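Cuaderno de taller. Costura con retales, bolsas. Mayo de 2023
Sigue de la entrada de febrero (asas y remates)
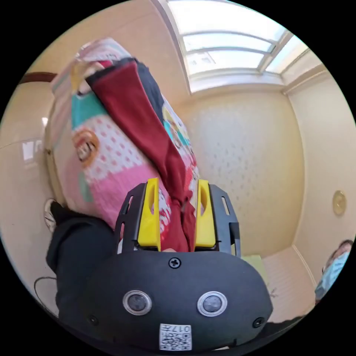

Retomo el asunto de las asas donde lo dejamos. En febrero quedó apuntado que las tiras cosidas solo al forro se descosían en cuanto la bolsa llevaba peso, y que había que probar otra cosa antes de preparar el pedido de Brilberg. La bolsa de lunares rosas con paneles turquesa y blancos tiene un asa rojo oscuro que lleva un nudito. El nudo como remate me gusta de aspecto y se hace rápido, pero en las bolsas del pedido quiero la tira cosida por los dos extremos y el nudo, si se pone, de adorno. Otro detalle que quiero copiar es la banda azul marino en el borde superior, junto al asa: un color oscuro arriba, donde más se toca, se ensucia menos a la vista.

Prueba de peso. Gwenaël colgó tres muestras del gancho de la báscula y fue añadiendo bolsitas de arena de 100 g. La primera, tira simple con una sola línea de pespunte, cedió a los 700 g. No se rompió la tira, se abrió la costura del panel. La segunda, con cuadrado y aspa, aguantó todas las bolsitas que teníamos. La tercera, con nudo por dentro y ojal, aguantó también, pero el ojal se deformó y ya no vuelve a su sitio. Descartada para tela fina. Se puede repetir con lona.

Decisión: cuadrado y aspa en todas, con un refuerzo de entretela por el revés. El refuerzo se corta de 40 mm de lado. Con la aguja del 90 va bien; con la del 80 salta puntadas al pasar por el borde doble.

Mezcla de telas. Lo de siempre, el punto y el algodón plano no se llevan bien. Al unir una pieza de punto con un panel de algodón hay que poner el punto debajo, contra los dientes de la máquina, y no tirar. Maarten lo hizo al revés en dos piezas y salieron onduladas. Las planchó con vapor y una se recuperó. La otra la he guardado como muestra de lo que pasa, está en el sobre marrón con la etiqueta "ondas".

Los estampados con caras o dibujos grandes dan más trabajo de lo que parece. Hay que cortarlos mirando el dibujo y con margen de sobra, y entonces del retal se aprovecha poco. Para Brilberg propongo un dibujo grande por bolsa, como mucho dos, y el resto lunares o liso. Gwenaël prefiere que vayan centrados. Yo los pondría a un lado para que el asa no caiga encima. Sin decidir.

Retales. Pesado el cajón de rosas y rojos: más de 212 piezas aprovechables según la lista de Maarten, que no incluye las tiras estrechas. De turquesa vamos justos. Queda pedir a Treltitz los finales de rollo, aunque la última vez mandaron un tono más verdoso y se notaba al ponerlo al lado del nuestro. Pedir muestra primero.

Hilo: el rojo oscuro se acabó. Para las asas usé el granate de la caja vieja, que se deshilacha al enhebrar. No comprar más de ese.

La máquina del fondo sigue haciendo ruido al rebobinar la canilla. Limpiada y engrasada, igual. De momento se rebobina en la otra.

Plantilla: la de cartón ya está comida por las esquinas. He pasado el contorno a una lámina de plástico y he marcado la posición del asa con dos agujeros, para pasar el jaboncillo. Falta marcar el sentido del hilo. Quien la use antes que yo, que lo mire en la de cartón, que está colgada debajo.

Pendiente:
Cortar refuerzos para la primera tanda.
Repetir la prueba del ojal con lona (Gwenaël).
Lavar la muestra dos a máquina, en frío, y apuntar si destiñe el rojo sobre el blanco.
Escribir a Treltitz por el turquesa.
Devolver a Holloway las tijeras de zigzag.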